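The question of whether machines can take over ordinary chores is put to me often, and my position remains cautious. Tidying a room requires a machine to handle objects that share neither shape nor weight.

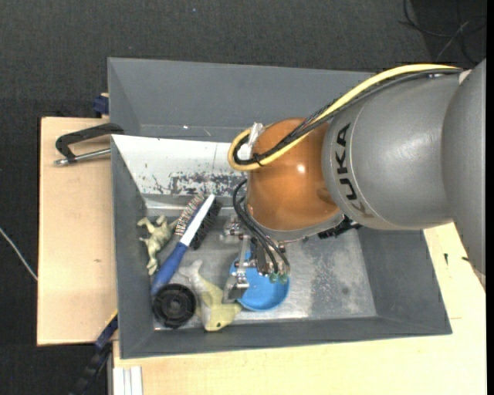 By Ilgın Kahraman | 2019-12-19 | Household Automation

A brush, a bowl and a toy in one bin present three separate problems of grip. A person sorts them without thought. An arm must first decide where each item ends and the next begins.

Shop-floor work is further along, as parts there arrive in known sizes. My colleague Ramil Mercado expects the home to follow soon. I do not share that view, and will return to the subject in April.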